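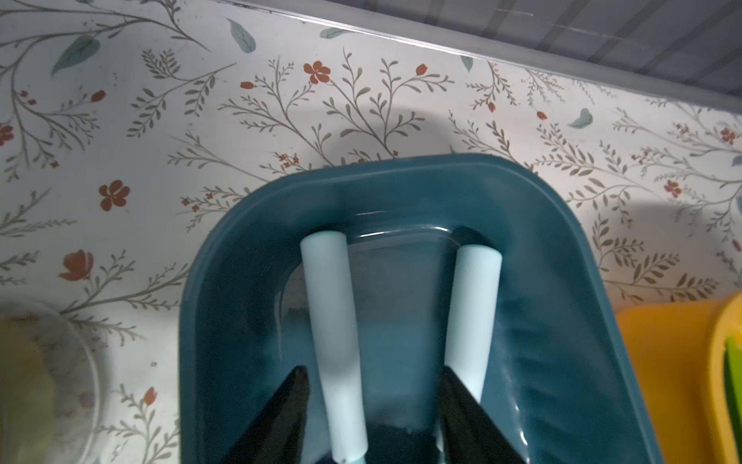 Foto: Redaktion Staster Hausforum

# Nähmaschine nach dem Umzug auf welchen Tisch stellen? Alles wackelt

**knopfloch_nord**, 24. November 2020

Hallo zusammen,

wir sind im Oktober umgezogen, und meine Nähmaschine stand bis letzte Woche im Karton. Jetzt habe ich sie endlich ausgepackt und wollte als Erstes die Vorhänge fürs Schlafzimmer säumen. Leider geht das in der neuen Wohnung kaum. In der alten Wohnung hatte ich einen schweren Küchentisch, der gehörte zur Einbauküche und ist dort geblieben. Der neue Esstisch ist das Modell Gronwood, 199 Euro, vier schräg gestellte Beine zum Anschrauben. Für normales Essen reicht er völlig. Sobald ich aber schneller nähe, fängt er an zu schwingen, und die Maschine wandert langsam nach rechts.

Dazu kommt, dass wir im dritten Stock wohnen und der Dielenboden sehr hellhörig ist. Die Nachbarin unter uns hat schon freundlich gefragt, ob wir abends eine Waschmaschine laufen lassen. Das war ich mit den Vorhängen.

Was ich schon gemacht habe:

- alle Schrauben am Tisch nachgezogen
- ein gefaltetes Handtuch unter die Maschine gelegt (wurde schlimmer, sie kippelt dann)
- Filzgleiter unter den Beinen abgemacht und wieder drangemacht, kein Unterschied

Die Maschine ist eine ältere Van Dusen mit Metallgehäuse, ziemlich schwer, gebraucht gekauft. Einen eigenen Nähtisch kann ich mir vom Platz her eigentlich nicht leisten. Die Nische neben dem Kleiderschrank ist die einzige freie Stelle, und da passt höchstens etwas mit 1000 mm Breite rein. Ich habe einen klappbaren Nähtisch für 339 Euro gesehen, aber das ist mir viel Geld, wenn er dann genauso wackelt.

Hat jemand eine Lösung, die ohne neuen Tisch auskommt? Oder falls doch Tisch, worauf muss ich achten? Bohren in die Wand wäre laut Mietvertrag erlaubt.

Danke schon mal!

---

**saumzugabe**

Ich hatte fast das gleiche Problem, auch mit schräg angeschraubten Beinen. Das Nachziehen der Schrauben bringt bei solchen Tischen wenig, wenn die Beine nur über eine kleine Metallplatte an der Tischplatte hängen. Dann federt die Platte mit. Schau mal von unten, ob es zwischen den Beinen eine Zarge gibt, also einen umlaufenden Rahmen. Wenn nicht, liegt es ziemlich sicher daran.

Du kannst das nachrüsten. Zwei Leisten, 40 mm hoch oder mehr, der Länge nach unter die Platte schrauben, möglichst dicht an die Beinplatten heran. Vorbohren, und bei den Schrauben vorher nachmessen, damit sie oben nicht rauskommen. Bei mir war das an einem Nachmittag erledigt, und der Tisch war danach deutlich ruhiger. Ganz weg ist das Schwingen nicht, aber ich kann wieder eine lange Naht durchnähen, ohne die Maschine festzuhalten.

Gegen das Wandern hilft eine dünne, feste Gummimatte. Handtuch ist zu weich, das hast du ja gemerkt. Ich habe eine Antirutschmatte aus dem Baumarkt zugeschnitten, etwas größer als die Grundfläche der Maschine. Die offene Gittermatte für Teppiche taugt nicht so viel, die krümelt nach einer Weile. Nimm die glatte.
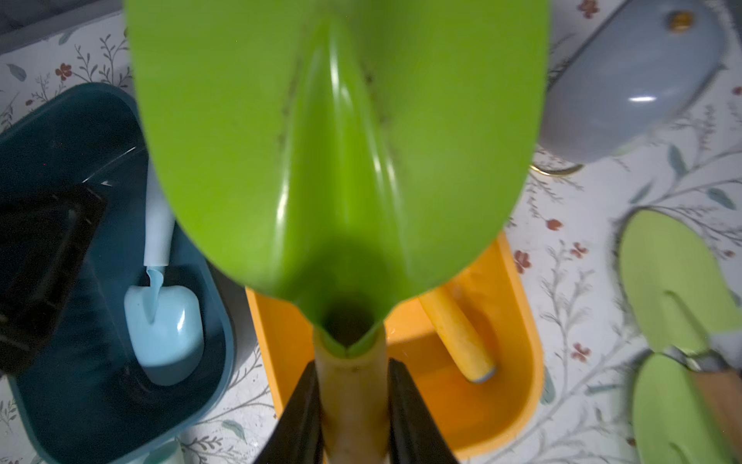 Wegen der Nachbarin: Den Lärm bekommst du nicht über die Tischplatte weg, du musst unter die Beine. Filz dämpft das Rücken vom Tisch, aber kaum die Vibration. Es gibt Gummiplatten, die man unter Waschmaschinen legt, davon unter jedes Bein ein Stück. Auf alten Dielen vielleicht noch ein Stück Teppich darunter, manche Gummisorten verfärben lackiertes Holz. Das Fußpedal nicht vergessen! Wenn das direkt auf den Dielen steht, hört man unten jedes Mal das Klacken. Auch da ein Rest Teppich drunter.

Und noch etwas zur Maschine selbst. Die älteren Modelle haben oft vier Gummifüße, die mit den Jahren hart werden oder ganz fehlen. Kipp sie vorsichtig nach hinten und sieh nach. Wenn ein Fuß fehlt oder niedriger ist, wackelt sie auf jedem Tisch. Ersatz bekommt man in Nähläden, man braucht nur den Durchmesser und die Länge der Schraube.

---

**Brondundale77**

Kauf dir einen gebrauchten Schreibtisch, am besten einen alten aus einer Büroauflösung. Die sind schwer und stehen. Klapptisch würde ich lassen.

---

**flickwerk_und_co**

Ich würde die Nische nutzen, wenn Bohren erlaubt ist. Bei uns hängt eine Arbeitsplatte an drei Seiten auf Leisten, also links, rechts und hinten. Vorne sind keine Beine, man sitzt dadurch auch bequemer. Zwischen Schrank und Wand geht das bei dir natürlich nur halb, denn am Schrank würde ich nichts festschrauben. Dann eben hinten und auf der Wandseite eine Leiste und auf der Schrankseite ein stabiles Bein oder ein schmales Regal als Stütze.

Die Platte haben wir als Reststück im Baumarkt zuschneiden lassen. Frag da an der Holztheke nach, Küchenarbeitsplatten sind schwer genug, und die Oberfläche ist glatt, da bleibt der Stoff nicht hängen. Vor dem Zuschnitt die Nische vorne und hinten messen. Unsere war hinten schmaler, und wir mussten noch mal hin.

Nachteil: Auf einer wandmontierten Platte geht die Vibration in die Wand. Ob das für die Nachbarin besser ist als über den Boden, kommt auf das Haus an. Bei uns ist es eine Außenwand, da hat sich noch keiner beschwert. Wenn es eine leichte Trennwand ist, würde ich eher bei dem Vorschlag mit den Leisten unter dem Tisch bleiben und erst mal die Gummimatte probieren, die kostet fast nichts.

Für die Vorhänge jetzt gleich: Dreh den Tisch so, dass eine Längsseite fest an der Wand steht, und stell die Maschine über ein Tischbein statt in die Mitte. Den Stoff auf einem Stuhl links daneben ablegen, sonst zieht das Gewicht an der Nadel. Dann mit halbem Tempo nähen.

---

**knopfloch_nord**

Danke euch! Ich habe gerade nachgesehen, hinten rechts fehlt tatsächlich ein Gummifuß. Eine Zarge hat der Tisch auch nicht. Ich besorge zuerst den Fuß und die glatte Matte, und wenn das nicht reicht, kommen die Leisten drunter. Die Trennwand zum Bad klingt beim Klopfen ziemlich hohl, die Platte in der Nische lasse ich also erst mal.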